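Packing Assistants Wanted, Small Goods Room, Podinine

Sterell is looking for five people to join our packing room for the autumn season. The work is light, it is done by hand at a table, and you do not need any experience from before. We will show you everything in the first days.

What we do is simple to explain. Shops and schools order mixed sets of small goods from us, and these sets are put together in plastic bags, checked against a paper list and placed in cartons. In a busy month around 3,000 bags leave our room. Some sets are always the same, others are different for each customer, so you must like to read the list with attention.

Your tasks will be:
opening the bags and filling them according to the list
checking that every set is complete before the bag is closed
keeping your table clean and free from things which do not belong to the order
bringing full cartons to the shelf by the door
telling the shift leader when bags or labels are running low
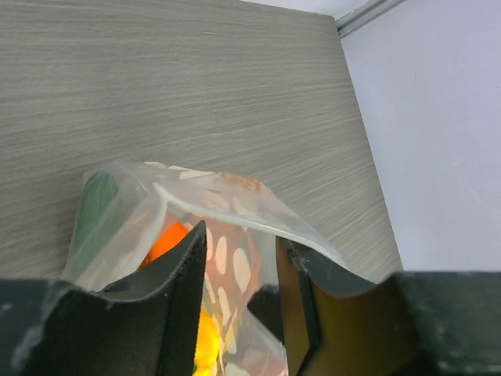

Podinine, July

The tables have a wood-grain top and the bags are of thin, half-clear plastic. This plastic wrinkles easily and the sides like to stick together, so in the beginning it can be slow work to get a bag to stand open. Please do not worry about speed in your first two weeks. We prefer a person who packs correctly — speed comes later.

We ask that you can stand or sit for a longer time (both are possible, the chairs can be adjusted), that you see colors well enough to tell similar items apart, and that you can lift a carton of 9 kilograms. Basic English is enough. Many of us in the room learned it as adults also.

We offer a part-time contract of 24 hours a week, with a monthly pay of 1,480 before tax. The morning shift starts at 7:30 and the afternoon shift at 1:00. You can tell us which one you prefer and we try to respect it. Breaks are paid. Coffee and tea are free, and there is a small kitchen where you can warm up your food. The bus from Tennant stops in front of the building.

To apply, please write a short letter in your own words and leave it at the Sterell front desk, or send it by mail to our office in Cernasora. A résumé is welcome but it is not necessary. Please write in your letter from which date you can start and how we can reach you by phone. We invite all suitable persons to a trial hour at the packing table, and this hour is also paid.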